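Masamley Game Night: Room and Equipment Checklist
Checked by Tamer Shboul, December, before doors at 5

This covers the main hall, the console stations and the two-player corner. Items are marked OK, FIX or WATCH. Comments follow where there is something to say.
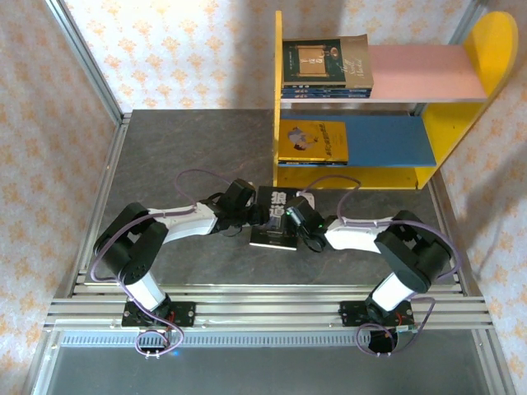
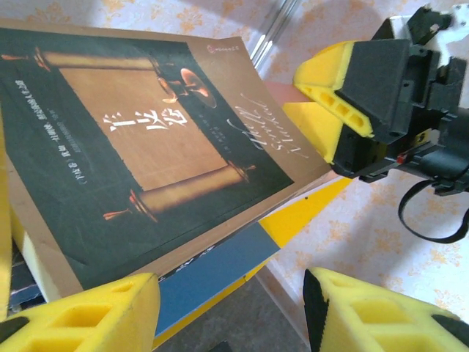
ENTRANCE AND EXITS

Front doors open fully, both leaves: OK
Rear exit clear: FIX
Comment: Two boxes of spare controllers were stacked in front of the push bar. Moved to the storage closet. Please don't put them back there, even for setup.
Exit signs lit: OK
Capacity notice posted (200): OK
Comment: Door staff need a clicker this time. Last month we went by the ticket count and forgot the players' guests.

POWER

Every console on its own surge strip outlet: OK
No strip plugged into another strip: FIX
Comment: Found one at the racing station, behind the second TV. Replaced with a longer strip from the Drondico kit. The old one is cracked at the switch end and is in the trash.
Cables across walkways covered: WATCH
Comment: We have enough rubber cover for the main aisle but not for the run to the projector. That one is taped for now. Tape lifted twice during the last event, so check it at the halfway break.
Breaker panel reachable: OK
Charging shelf for handhelds: WATCH
Comment: Fine with the lids off the docks. Players were leaving Switches charging inside zipped cases, and one case was quite warm. A sign is up.

SCREENS AND STANDS

TVs strapped to stands: FIX
Comment: 22 screens in use. The one at the end of the co-op row had no strap at all. Llorente dropped off a replacement at lunch and it is fitted.
Stand wheels locked: OK
Projector mount tight: OK
Flashing lights warning posted at the rhythm game: OK
Comment: Moved to eye level. It was down by the coin tray.

SEATING

Chairs checked for loose legs: FIX
Comment: Three pulled out and marked with red tape.
40 inches between rows: OK
Comment: Measured with chairs pushed back, the way people really sit. The fighting game row is tight once a crowd builds behind it. Keep spectators on the window side.
One wheelchair space per station: OK

VR AREA

Floor mat flat, no curled corners: OK
Play boundary set and tested: WATCH
Comment: The headset lost its boundary after a restart. Redo it each time it is switched on and have a spotter stay with the player.
Wrist straps on both controllers: OK
Face pads wiped between players: OK
Comment: Wipes are under the desk, one spare pack only.

FIRST AID AND FIRE

First aid kit stocked: FIX
Comment: Out of small bandages. Bought more.
Extinguisher tag current: OK
Staff know where the extinguisher is: WATCH
Comment: The two new people from Hekulthorpe didn't. Walk them over to it at the start of the shift.

CLOSING

Power down stations before pulling plugs.
Batteries off the chargers.
Rear exit checked again.
Leave this sheet on the clipboard by the breaker panel, with any new comments initialed.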